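The Bathroom Shelf, Sorted by Shape

Lieselotte Seidel used to keep everything from her bathroom cabinet in one deep drawer. Tubes lay under boxes, boxes lay under cotton pads, and the hand cream she wanted was usually at the bottom. In July she emptied the whole thing onto a table and started over with open plastic bins.

Her rule is simple. Things that come in tubes go in one bin, and things that come in boxes go in another. She does not sort by brand or by who in the family uses what.

"I tried sorting by person first," Seidel says. "My husband and my son both put the toothpaste back wherever there was room. A tube looks like a tube, so now they get it right."

Gerd Brinkmann, who runs the household goods store Meinecke, says most customers buy bins that are too deep. For small items he suggests a shallow one with an open top. Tubes should stand up, crimped end on top, so the printing can be read without digging. A shallow bin also gets wiped out more often, in his experience, and leaks are found sooner.

Boxes are easier. They stand side by side and hold each other up, as long as the bin is not much wider than its contents. A smaller bin with straight sides works best. Brinkmann tells people to measure the tallest box before they shop and not to worry if it sticks up over the rim.

Color helps too. Seidel's two bins were cheap and did not match, and she has come to prefer it that way. Her son knows the yellow one is for boxes.

There are limits. Large bottles tip over in a shallow bin and are better off on the cabinet floor. Anything with an expiration date should be checked when the bins come down for cleaning, which Seidel does every 2 months. She threw out a full bag the first time, including a sunscreen she remembered buying for a trip before her son started school.

The bins went back on the shelf that same afternoon. The deep drawer now holds towels.

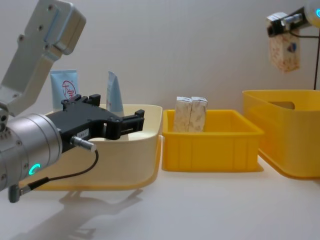
Squeeze tubes stand upright in a shallow cream bin, with small boxes in a yellow one.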